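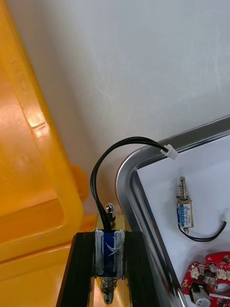
*Wrist view, between bin and tray, taped solenoid in the fingers.*

# Gillow two-finger kit for small parts with leads attached

**tray_side** — November 23, 2020

Evaluating the Gillow kit (fingers, wrist camera, Prullwood pick software) for sorting parts between a plastic bin and a steel tray. Mixed load: solenoids, boards, small stuff with wires on. Quote came to 3,719 with the camera, 926 for fingers and mount only.

Log so far is 3,000 picks, 234 failed. Bare metal bodies are fine. Most failures are on anything with a two-wire lead, where the connector end hooks the rim on the way across. Has anyone run this kit on similar parts for longer than a trial?

**ohmless**

We had it from January until the lease ran out. Grip was acceptable. Path planning treats the part as a rigid box and ignores the cable. In your picture the lead goes up over the plunger and comes down past the tray corner, with the connector hanging just above the rim. The software has no idea it's there.

Set the transfer height by the lead length, measured from the body to the end of the connector. There's a field for it under part profile, default zero.

**benchrow7**

Disagree that it's planning. Look at the tape on that coil. The edges are frayed right where the fingers bear on it. If the part creeps in the grip, the lead swings somewhere different every cycle and no clearance value will save you. I would fix the pads first.

**tray_side**

Tape is ours, it's wound round the body on the larger type. The smaller one on the tray has only its printed label. I don't have failures split by type.

**benchrow7**

Then split them. One number for both types tells you very little.

**ohmless**

Agreed on splitting. Still not convinced on creep. A slipping part would show up as placement error, and the complaint is snagging.

**kd_fixture**

Reflections are worth checking too. Polished rim, chrome cap, glossy bin edge, all in one view. Ours came with auto exposure on and the pick point wandered on shiny parts. Locked exposure, problem mostly gone. Vida support sent me the setting after two emails — it isn't in the manual.

At 3,719 I'd expect it in the manual. The Renthorpe kit is slower but its profile editor lets you draw the cable.

**tray_side**

Exposure is on auto here. I'll lock it, fill in the lead length, and rerun both types separately with the same pads. If the larger type still snags I'll order the soft pads and post the split.

**benchrow7**

Change one thing at a time or you won't know which one did it.

**tray_side**

Fair. Lead length first, then exposure.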